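Cord and charger drop-off returns to Osidgate Hall on Saturday

Got a drawer full of old chargers? Bring em. The Trillach Repair Circle is taking power strips, adapters, extension cords and anything else with a plug, Saturday from 9 a.m., side door on Padilla Street. Free. No sign-up.

Last November's drop-off brought in 578 items, most of them cords. Organizer Jennylyn Tiongson is hoping for 1000 this time.

"People hang on to these things for years," Tiongson said. "They don't know what it goes to, so it stays in the drawer." 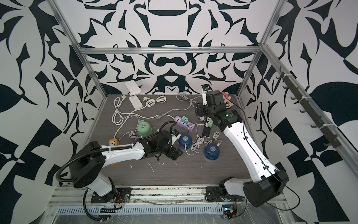 Power strips, adapters and white cable on the sorting table.

Sorting comes first. Cords get untangled, coiled and matched up with a device where possible. Anything cracked or scorched goes straight to the recycler. The rest gets tested and put out on the free shelf at the Brulero Street library, which gave away some 300 cords and adapters over the winter.

Push-button lights and other small battery items are welcome too, but take the batteries out first and bag them seperately. Blue ones with the red power symbol on the button can go in the same box as the rest.

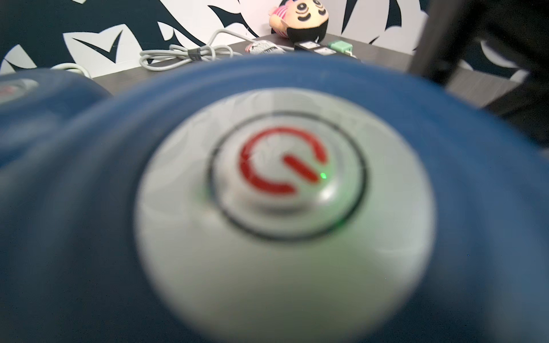
What they can't take

No car batteries, no microwaves, no TVs. No string lights this time either, there's still a backlog from January. Loose bulbs go to the county site.

Power strips are fine in any color or condition. Please don't cut the plugs off, a strip without a plug can't be tested and just ends up as scrap.
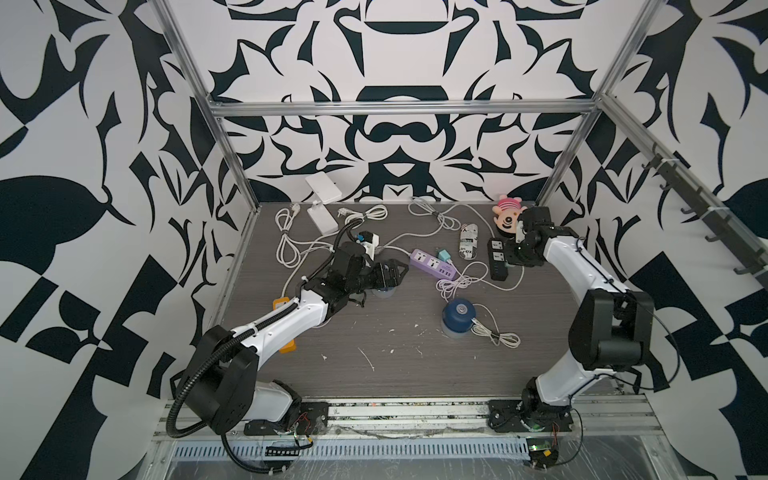 Tiongson also asks that people tape a note on anything they know is dead. Saves the testers a lot of time. A twist tie or rubber band round each cord helps to, and a paper bag is better than plastic.

Plush toys go on the swap table, clean ones only please.

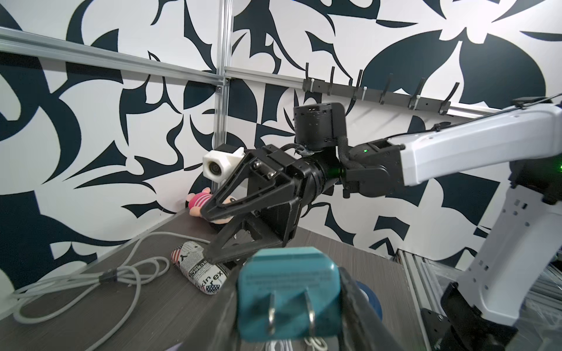

A teal two-prong adapter, with a pink plush toy behind.

Drop-off closes at 4 p.m. Parking behind the hall, use the Padilla Street entrance, the front lot is being repaved.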